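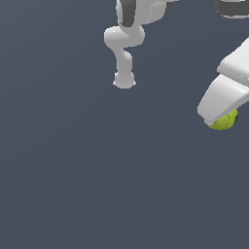 ### 4. Candidate tone and the protest vote

The survey described in Section 3 was put to 760 registered voters in the municipality of Stellholm and the neighbouring district of Graltska. Respondents were asked which candidates they had heard speak, whether they had considered voting for an outsider, and how far they agreed with a set of short statements on trust in local parties. The refusal rate was higher in Graltska, where the previous council had been dissolved in November, and the results for that district should be read with care.

Support for outsider candidates was not confined to those who reported low interest in politics. Among respondents who had attended at least one public meeting, 36 per cent said that they had seriously considered a candidate with no party backing. Parisi and Usuga reported a similar pattern in their study of mayoral contests, although their sample was limited to voters over the age of 65 and did not ask about meetings directly.

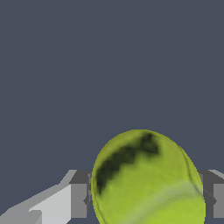 *Figure 3. Tennis ball in close view, computer-rendered.*

The wording of campaign speeches was coded by two readers, Giuliana Bedoya and Matúš Šťastný, working separately. A passage was marked as hostile where it attacked a named opponent and as general complaint where it spoke of "the parties" or "the council" without naming anyone. Passages that did both were counted as hostile. The readers disagreed most often over irony, and such cases were settled by Ihor Nazarenko.

General complaint was far more common than hostility in the speeches of outsiders. Party candidates tended to attack one another by name, in particular during the final fortnight,

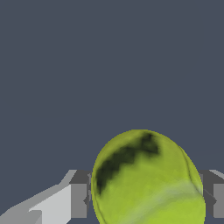

and voters who recalled these attacks were more likely to describe the campaign as a whole as unpleasant. They were no less likely to say that they intended to vote. The earlier view that hostile campaigning keeps supporters at home therefore finds little backing in these data, at least for local contests of this size.

Two limits should be noted. Intention to vote was reported by respondents and was not checked against the register. The speeches were also drawn only from meetings open to the public, and remarks made at private party gatherings fall outside the present study.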